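Ticket 1783
Status: Open, waiting on clinic
Subject: Heartworm reminders going out twice, and to the wrong families

Hello again from the front desk at Wistport Animal Clinic! Thank you for getting back to us so quickly this morning. I did what you asked and went through the reminder list in Skimanar, and I'm afraid we still have the trouble, so I'll try to set it all down in order.

The monthly heartworm reminders are set to go out 30 days after the last dose is picked up. Most of them do. But any pet whose record came over from Cunder (our old system, which we left in June) gets one reminder on the right day and a second one 3 days later. Worse, a few of the second ones are going to the previous owner. One lady got a cheerful note about a beagle she had rehomed years ago, and she was very nice about it, but I felt terrible. 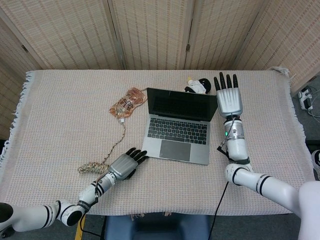 I turned off the "catch-up reminders" box under Clinic Settings, saved, and signed out everywhere, as your note said. Then I ran the test send for Sowa, who is our clinic cat and has her own record for just this sort of thing. She still got two. I had wondered if an old window was sending the extras, but the laptop's screen is dark, and the other computers were signed out too, so I'd cross that one off. The log shows 55 messages waiting for tomorrow, and I can see doubles in there already.

Update, 4:40 p.m. – I opened one of the Cunder records and found two contact lines, with the old owner's hidden under "Archived." Deleting that line by hand took away the second reminder. I'd rather not do that for every dog and cat we have, though, and I'm a little nervous about losing the vaccine notes attached to it.

Could you please hold tomorrow's messages on your end, and let me know if the archived lines can be cleared all at once? We're at the desk until six, and the phone is fine if that's easier.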